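2024-12-30, club bench notes

Break week, so it was just me and Obadia Magesa in the lab, which suited us fine. The plan was to get the Bridedeck sorting task into a shape the younger students can take over – tray in the middle, yellow bins either side, both arms picking from the tray. We've been calling the left arm Estov and the right one Jimum since July and I've given up trying to change it.

Ran 17 picks with the old grasp settings first, so we'd have something to compare with. Got 13! Every miss was a wire bundle. The fingers close on two or three strands and the rest just slides out. Obadia wants to grab at the connector end every time, and I think he's right, but then we need to know which end is which, and the labels don't say. That's a lot of relabeling (3,875 crops in the folder, ugh).

The round red board is a different headache. It's fine to lift by the rim, but the harness drags behind it and pulls on whatever is next to it.
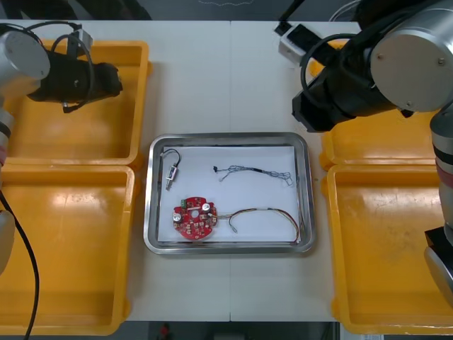 So for now the rule is boards first, small parts next, loose wires last. I also dropped the approach speed to 55 percent on both arms and left it there. Please don't put it back up before Pirzada round one!

Still to do: new white paper for the tray, retape the cable on Jimum, ask Obadia where he saved the grasp file.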